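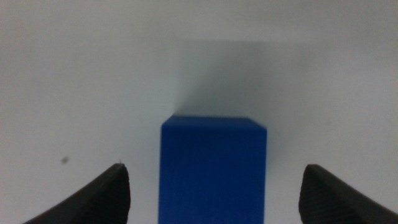
ART 2307 Observational Drawing
Flesdale College, Room 193
Instructor: Hazel Benavides
Notes for Unit 2: One Block, One Surface
September 2021

What this unit covers

Unit 1 was line only. In Unit 2 we start on value, meaning how light or dark a thing is, leaving aside what color it is. The subject is a single blue block standing on end on a white tabletop, and it stays that way for all of Unit 2. In October we add a second object and a fabric.

People sometimes find the block dull after the first session. Please stick with it. Almost everything in the later units (the bottles, the folded cloth, the hands) uses the same few decisions you make with one block and its shadow.

Terms you need

Local color. The color a thing has in flat, even light. The block's local color is a strong blue. The table's is white.

Value. Lightness or darkness on a scale. Our scale has nine steps, with 1 as bare paper and 9 as the darkest mark your pencil will make.

Plane. A flat side. A standing block has a top plane and four side planes, and from most seats you will see the top and one or two sides.

Form shadow. The darker part of the object itself, on the planes turned away from the light.

Cast shadow. The shape the object throws onto the table.

Contact shadow. The thin dark area right where the object meets the table. It is usually the darkest part of the whole drawing.

Reflected light. Light that bounces off the table and back onto the block. On a white table there is a lot of it, and it goes up the lower part of the side planes.

Saturated color and value

Blue gives trouble at first. A saturated blue looks bright to us, so beginners draw it too light. Squint at the block until the color starts to drop out and compare it with the table. It is several steps darker than you thought. On our scale most of last year's class ended up putting the front plane at 6 or 7 and the table at 1 or 2.

A quick check: hold up your printed value strip at arm's length, close one eye, and slide the strip along until one step seems to melt into the front plane. Write that number in the margin. Do the same for the top plane, the cast shadow at its darkest, and the cast shadow at its palest. Four numbers before you shade anything.

The top plane

From a high viewpoint close to the block, the top can look like a thin band. Draw it as thin as you see it. The usual mistake is to open it up into a wide diamond, since we know the top is a real surface and want to show it. The lower your eye level, the thinner it gets, until at the height of the block it becomes a line.

Also look at the corners. Few blocks have perfectly sharp ones. One corner may be a little rounded and the next one cut at a slight angle, and a light line often catches along the edge. If you rule all the edges with the same hard line, the block will look like a diagram. Vary the pressure.

Soft shadows

Room 193 has ceiling panels, and they are wide light sources. A wide source gives a shadow with a soft boundary. The clip lamp has an 800 lumen bulb and sits much closer to a point, so it gives a harder edge. We will use the ceiling panels for sessions 1 and 2, then the lamp.

With the soft shadow, work in this order:

1. Find the darkest part. It is normally close to the block.
2. Find where the shadow has clearly ended and the table is plain again. Put a small tick there.
3. Shade lightly over the whole area from the block to the tick, side of the pencil, no outline.
4. Go back over the half nearest the block. Then over the nearest quarter.
5. Stop and stand back six feet.

Do not outline the shadow. If you have already outlined it, lift the line with the kneaded eraser before you go on, as it will show through any amount of shading.

There may be more than one shadow. With several panels overhead you can get a broad pale patch on one side and a narrow gray strip hugging another side. Draw both. Where two overlap, the overlap is darker than either.

Drawing a white table

The table has no seams or pattern, so there is nothing to hold on to except the changes in gray. Leave the paper bare only in the brightest area. Everywhere else put down at least a faint tone, even a single pass with a 2H. A sheet where the whole table is bare paper gives you nothing left over for the lightest part.

The back wall is white as well. Priya Ferreira's drawings from last year are pinned by the door, and in the second one you can see how she separated the wall and table with one step of value and no line at all. Worth a look before session 2.

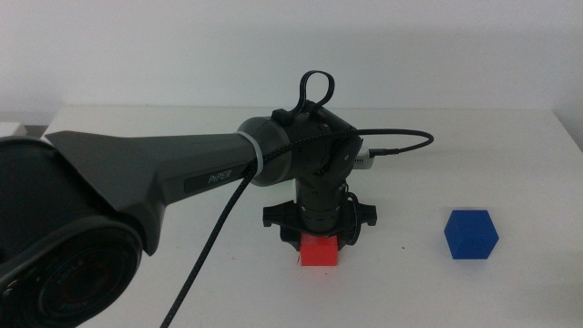 Should the block be the darkest thing in the drawing?

The contact shadow should be the darkest, with the shaded planes of the block next. The front plane can be quite dark and still read as a lit surface, as long as there is something darker beside it. Keep step 9 for the contact shadow, and keep the block at 7 or lighter in this unit.

Exercises

Exercise A. Thumbnails. Fill one page with small sketches, each no larger than a playing card, 12 in total. Three values only: paper, middle gray, dark. Two minutes each. Change where you place the block on the page every time, including a few where it runs off the bottom edge. A block that leaves the page can make a strong composition, and it forces you to deal with the shadow as a shape of its own.

Exercise B. Value map. On one full sheet, draw the outline of every area where the value changes and write its number inside, like a paint-by-number. This is the only time outlining the shadow is allowed.

Exercise C. Long drawing. Two hours under the ceiling panels. Full scale of nine steps. Block no taller than half the sheet.

Exercise D. Same drawing, lamp on. One hour. Keep your seat from Exercise C so the two can be compared.

Exercise E (optional). Color. Blue pencil over a gray underdrawing. Let the gray do the work and put the blue on last, in light strokes in one direction. If your block has a faint grain or streaks running up and down, follow them.

Materials

Pencils: 2H, HB, 2B, 4B
Kneaded eraser and a hard eraser
Drawing paper, medium tooth, 18 x 24
Value strip (handed out in session 1, replacements in the gray drawer)
Masking tape
One blue pencil for Exercise E

Blending stumps are not needed. Please leave them at home until Unit 4.

In the room

Once the block is set, leave it where it is. A quarter turn changes every plane, and someone on the other side of the table may be an hour into a drawing. If it gets bumped, tell me or Demyd Hnatiuk before anybody moves it back. The base is marked on the tabletop with small pencil ticks and we can line it up again.

Wipe graphite off the white tabletop at the end of the session with a damp cloth, going around the ticks. Dark smudges near the block get drawn as shadows by the next group.

Turning in work

Exercises A through D go in your flat folder on the rack, with your name on the back of each sheet. Put the four starting numbers in the lower margin of C and D. I don't grade neatness in the thumbnails. For C, I look at three things: whether the front plane is dark enough, whether the shadow fades without an edge, and whether the table has any tone in it.

If you miss a session, Esperanza Villanueva keeps the open studio hours list outside Room 193. The same block and table can be used then, and the ceiling panels should be left on their normal setting.

Reading for Unit 3: the packet section on ellipses, first half only. Bring a cup with a plain rim.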